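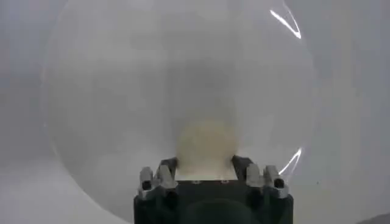
Wrist camera view: pale piece between the fingers, two reflections on the clear surface.

Ticket 68: Wrist camera goes bright and dark near clear objects, gripper stops with "target lost"
Opened by: Aicha Radwan
Site: Hastilside, food handling cell
Controller software: Starnora, May release
Priority: normal
Status: closed, one point left open

Description of the problem

We have a cell with two arms and parallel grippers. Each arm has a small camera at the wrist, and there is one more camera higher up that looks over the table. When a gripper comes near a glass lid or another clear thing, the wrist picture becomes very bright, then dark, then bright again. It continues like this for some seconds. During this time the controller reports "target lost" and the arm stays where it is. The gripper does not open, so nothing falls, but the job must be started again by hand.

With objects which are not clear we do not have the problem. I already restarted the controller and changed the camera cable of the left arm with the spare one. No difference.

Reply from Rami Khoury, Urmont service

Thank you for the good description. Please tell me three things:

Is the exposure of the wrist cameras set to automatic?
Does the message come on both arms, or only on one?
Does the higher camera show the same change of brightness?

Please do not clean the lens yet. I would like to know first how it behaves as it is now.

Reply from Aicha Radwan

The exposure is automatic on both wrist cameras. I did not change it after the installation, so I think this is how it was delivered. The message comes on both arms, more often on the left one, but the left arm is also the one that works beside the lid in our usual layout. The higher camera stays steady all the time.

The layout is the steamer in the middle of the table, the glass lid to the left of it and the plate to the right. The left gripper works over the lid and the right gripper works over the plate.
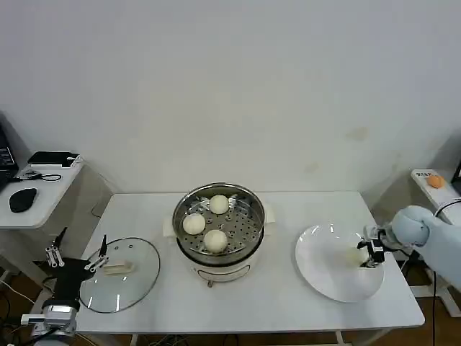

I tried to exchange the sides for one morning, with the lid on the right and the plate on the left. Then the right arm had the message more often. So for me it follows the lid and not the arm.

Reply from Rami Khoury

This is a useful test. I agree that it follows the lid, and I do not expect a broken camera. Automatic exposure measures the whole picture. When a small bright reflection moves through it, the camera corrects, then the arm moves a little and it corrects again. The detection needs a few steady pictures one after another and does not get them.

Please do the following on both arms.

1. Stop the job and move the arms to the rest position.
2. In the Starnora menu, open the wrist camera page and set the exposure to manual.
3. Enter 3,000 microseconds as a first value. Leave the gain as it is.
4. Set "frames before target lost" to 4. If it is already higher, write me the value and do not change it.
5. Save, and then restart the camera service. If you only save, the old setting is still used.

After this, check the view with the fingers open and some distance to the nearest object. You should be able to see the fingertips and the edge of the table without white areas. If it is too dark, increase the exposure in small steps.
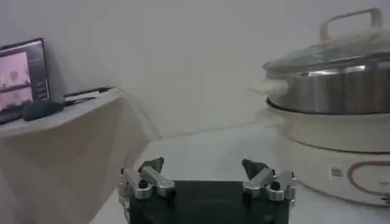 Wrist view with the fingers apart, cooker on the right with the lid on.

Reply from Aicha Radwan

I did all the steps on both arms. On the right arm step 4 was not so clear to me. I found the field under "tracking" and not on the camera page. Maybe you can correct this in the instructions. The old value was 1 on both arms.

The first restart of the camera service gave an error on the left arm: "device busy". I had forgotten to close the preview window. When I closed it, the service started normally.

Then I let the cell run 200 cycles with the lid in its usual place. There was no "target lost" on the right arm and one on the left arm. In this one case my colleague Mansour had moved the lamp nearer to the table, so I am not sure if it counts.

Reply from Rami Khoury

For me it does not count, but please mark the position of the lamp with tape, and note the exposure value beside it. With manual exposure the camera cannot follow a change of the light. You are right about step 4, I will correct the text.

You can clean the lenses now with a dry lens cloth. Please do not use alcohol on the cover ring.

Reply from Aicha Radwan

Lenses cleaned, lamp marked. I saved the settings under the name "clear lid" on both arms. The open point is the update: will it set the exposure back to automatic?

Reply from Rami Khoury

I asked our software group and I do not have a sure answer yet. Until then, please export the settings before any update and compare them afterwards. I close the ticket with this note. If the message comes back, reply here and it will open again.

Closed November 2025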